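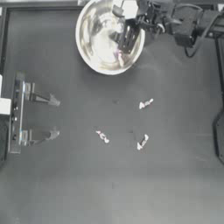 Unit 6 covers grasp planning for small irregular items, and the February visit to the Clonden demonstration hall is the practical part of the unit. Read these notes before the bus leaves on Tuesday. The task at Station 2 is pick and place into a single container: items lie apart on a dark matte table, and the arm transfers them one at a time to a round stainless steel bowl. The items are small, elongated and mostly white, which makes segmentation against the table easy. The bowl is the harder part of the problem. Its interior is polished and returns bright highlights and warped reflections, so a depth estimate taken inside the rim should not be trusted without a second check.

6.1 Station layout

The demonstrators use the Grirkura controller with the Kobzar planning software, version 20. Each cycle has four phases: detect, approach, close, release. The planner treats the bowl as a cylinder with a keep-out margin at the rim. Release height is fixed in the configuration file and is not computed from the image. Students who worked through the Camby exercises will recognize the structure, although Camby computed the height on every cycle.

6.2 Points to observe

Grasp axis. For an elongated item the fingers should close across the short axis. Note how the wrist turns when neighboring items lie at different angles.

Order of picks. Kobzar ranks candidates by clearance, then by distance to the container. The nearest item is therefore not always first.

Approach over the rim. The gripper has to clear the rim with the item held below the fingertips. Record whether the path is a straight descent or an arc – the two give different cycle times.

Failed grasps. The log marks a failed grasp when finger width at closure falls below the threshold. A soft item can trigger this falsely.

6.3 Data from the previous demonstration

The log distributed with this handout contains 1332 cycles. Of these, 190 are marked as failed grasps, a rate of 14.3 percent. In 28 of the failed cycles the planner retried on the same grasp axis, which it is not supposed to do. Shaimaa El Ouafi, who runs the station, will take questions on the retry logic after the second run.

6.4 Report

Two pages, due one week after the visit. Include one sketch of the approach path with the rim margin marked, and a short account of how you would detect a release that missed the bowl. Do not rely on depth data from the bowl interior. Problem 4 from the last sheet may be reused if the frames are relabeled – state clearly which frame is the table and which is the wrist.

Search course pages Go

Shares 20

Contact the course office | Copyright, all rights reserved | Back to top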